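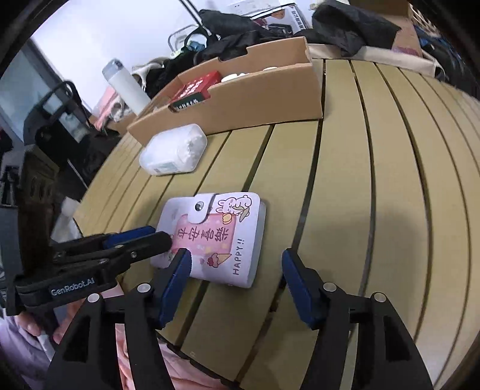

Card wallet with snap tab, on a slatted table.

Progress report to Jernberg, March 2022
Altness Small Business Loan Fund

Lending in the first quarter was slower than planned, but repayments held up. The fund received 453 applications for working capital loans. Most came from shops and food businesses in Altness and Rey, and the usual request was for stock or rent. Applications from the building trades fell for the second quarter in a row.

Three loans are more than 60 days late. Two of the borrowers have agreed to new payment schedules. The third has closed its shop, and we expect to write off the balance before the next report. The reserve covers it in full. 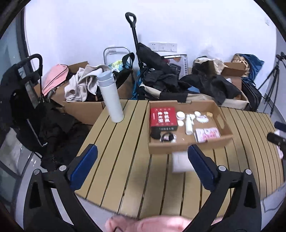
The move to the Grornurov accounting system is behind schedule. Loan balances were transferred and match the old ledger, but the interest module still rounds differently on loans with an odd first payment date – the differences are cents, though they have to be cleared by hand each month. The supplier has promised a fix in April. Until then we are running both ledgers, and the extra staff hours are charged to the administration line.

That line is now 7 percent over budget. We ask Jernberg to approve a transfer from the training line, where money is left because the Rey workshops were held online. No new funds are requested.

Still open from the last report: the revised guarantee agreement with the bank in Rey. Our comments went back to them and we are waiting for a signed copy. The current agreement stays in force until it is replaced.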